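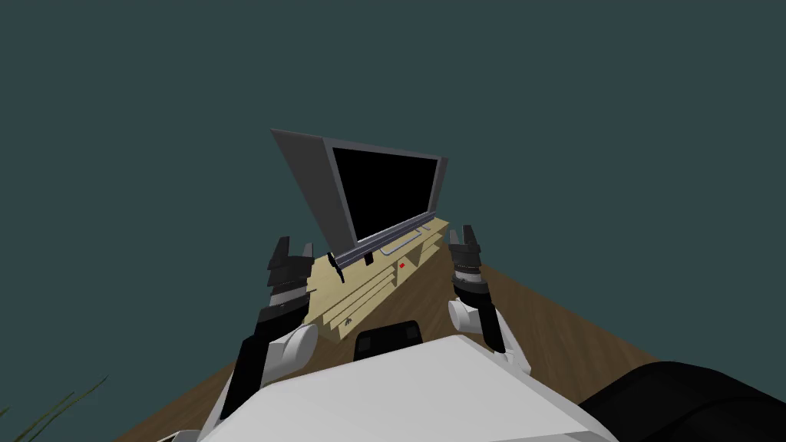

어린이 배움터 > 과학 이야기 > 빛과 색
처음 | 과학 이야기 | 동물 | 우주 | 만들기 | 질문 보내기

텔레비전은 어떻게 색을 만들까요?

글: 켄지 사보

여러분은 텔레비전에서 노란 바나나를 본 적이 있지요? 그런데 텔레비전 안에는 노란색 불이 없습니다. 보통의 텔레비전 화면에는 빨간색, 초록색, 파란색, 이렇게 세 가지 색의 빛만 있습니다. 그러면 노란 바나나는 어디에서 왔을까요? 오늘은 이 이야기를 천천히 하겠습니다.

작은 점들의 나라

화면은 아주 작은 점으로 되어 있습니다. 이 점을 '화소'라고 부릅니다. 영어로는 '픽셀'이라고 합니다. 화소는 너무 작아서 멀리에서는 하나하나 볼 수 없습니다. 우리 눈에는 점들이 모두 붙어서 하나의 그림처럼 보입니다.

모자이크 그림을 생각해 보세요. 색종이를 작게 잘라서 도화지에 붙이면, 가까이에서는 종이 조각이 보입니다. 그런데 교실 뒤로 가서 보면 꽃이나 물고기가 보입니다. 화면도 이것과 비슷합니다. 다만 화면의 조각은 종이보다 훨씬 작고, 색을 아주 빨리 바꿀 수 있습니다.

가로로 1,000개, 세로로 1,000개의 점을 놓으면 점은 모두 몇 개가 될까요? 백만 개입니다. 요즘 텔레비전에는 이것보다 더 많은 점이 있습니다.

점 하나에 색이 셋

화소 하나를 더 크게 보면, 그 안에 더 작은 부분이 있습니다. 하나는 빨간 빛, 하나는 초록 빛, 하나는 파란 빛을 냅니다. 이 세 가지를 '빛의 삼원색'이라고 합니다.

세 가지 빛을 섞으면 여러 가지 색이 나옵니다.

빨간 빛 + 초록 빛 = 노란색
초록 빛 + 파란 빛 = 청록색
빨간 빛 + 파란 빛 = 자홍색
빨간 빛 + 초록 빛 + 파란 빛 = 흰색

이제 바나나의 비밀을 알겠지요? 바나나가 있는 자리에서는 빨간 빛과 초록 빛이 함께 켜집니다. 두 빛이 아주 가까이 있어서 우리 눈은 둘을 따로 보지 못하고 노란색으로 느낍니다.

주황색은 조금 다릅니다. 빨간 빛을 세게 하고 초록 빛을 약하게 하면 됩니다. 이렇게 빛의 세기를 조금씩 바꾸면 하늘색도, 분홍색도, 갈색도 만들 수 있습니다. 갈색은 사실 어두운 주황색입니다. 저는 어른이 되어서 이것을 처음 알고 많이 놀랐습니다.

물감하고는 다릅니다

미술 시간에 빨간 물감과 초록 물감을 섞어 본 친구는 이상하다고 생각할 것입니다. 물감은 노란색이 되지 않고 어두운 갈색 같은 색이 되니까요.

물감은 스스로 빛을 내지 않습니다. 햇빛이나 전등 빛을 받아서 어떤 색은 먹고, 남은 색을 우리 눈으로 보냅니다. 물감을 여러 가지 섞으면 먹는 빛이 많아집니다. 그래서 색이 점점 어두워집니다. 반대로 빛은 섞을수록 더 밝아집니다.

그러면 검은색은요?

검은색 빛은 세상에 없습니다. 화면에서 검은색을 만들고 싶으면 빛을 내지 않거나, 빛이 밖으로 나오지 못하게 막아야 합니다. 텔레비전을 끄면 화면이 까맣게 보이는 것도 빛이 나오지 않기 때문입니다.

텔레비전의 종류에 따라 검은색을 만드는 방법이 다릅니다. 액정 텔레비전은 화면 뒤에 밝은 등이 있습니다. 화소는 작은 창문의 커튼처럼 이 빛을 막거나 지나가게 합니다. 커튼을 닫아도 빛이 아주 조금 새어 나올 수 있어서, 깜깜한 방에서 보면 검은색이 약간 회색처럼 보일 때가 있습니다. 올레드 텔레비전은 화소가 스스로 빛을 냅니다. 검은색이 필요하면 그 화소만 끄면 됩니다.

그림이 왜 움직일까요?

화면 속의 고양이는 정말로 뛰지 않습니다. 조금씩 다른 그림이 빨리 바뀌는 것입니다. 공책 구석에 그림을 그리고 종이를 빨리 넘기는 놀이를 해 보았나요? 원리가 같습니다. 일 초에 그림이 15장만 바뀌어도 우리는 움직인다고 느낍니다. 그래도 조금 끊기는 것처럼 보입니다. 텔레비전은 보통 이것보다 더 많은 그림을 보여 주기 때문에 부드럽게 보입니다.

집에서 해 보기: 빛 섞기

준비물: 손전등 3개, 빨간색·초록색·파란색 셀로판지, 고무줄, 흰 종이

1. 손전등 앞에 셀로판지를 한 가지 색씩 씌우고 고무줄로 묶습니다.
2. 흰 종이를 벽에 붙이고 방을 어둡게 합니다.
3. 먼저 빨간 빛과 초록 빛을 같은 자리에 비춥니다. 무슨 색이 되었나요?
4. 파란 빛도 같이 비춥니다.
5. 손을 종이 앞에 놓고 그림자를 보세요. 그림자에도 색이 있습니다!

색이 너무 연하면 셀로판지를 두 겹으로 하세요. 손전등의 빛을 눈에 직접 비추면 안 됩니다. 셀로판지로는 깨끗한 흰색을 만들기가 어렵습니다. 조금 노랗거나 푸른 흰색이 나와도 괜찮습니다.

낱말 알아보기

화소: 화면의 그림을 만드는 아주 작은 점
삼원색: 여러 가지 색을 만드는 바탕이 되는 세 가지 색
액정: 액체와 고체의 성질을 다 가지고 있는 물질

친구의 질문

"텔레비전을 가까이에서 보면 점이 보이나요?" 하고 물어본 친구가 있었습니다. 눈으로는 보기 어렵지만, 화면에 아주 작은 물방울이 묻으면 그 자리에 빨강, 초록, 파랑이 보일 때가 있습니다. 물방울이 돋보기처럼 되는 것입니다. 하지만 화면에 일부러 물을 뿌리지는 마세요. 고장이 날 수 있습니다. 돋보기로 볼 때에도 어른과 같이, 잠깐만 보세요.

다음 글에서는 무지개의 색이 왜 항상 같은 순서로 있는지 알아보겠습니다.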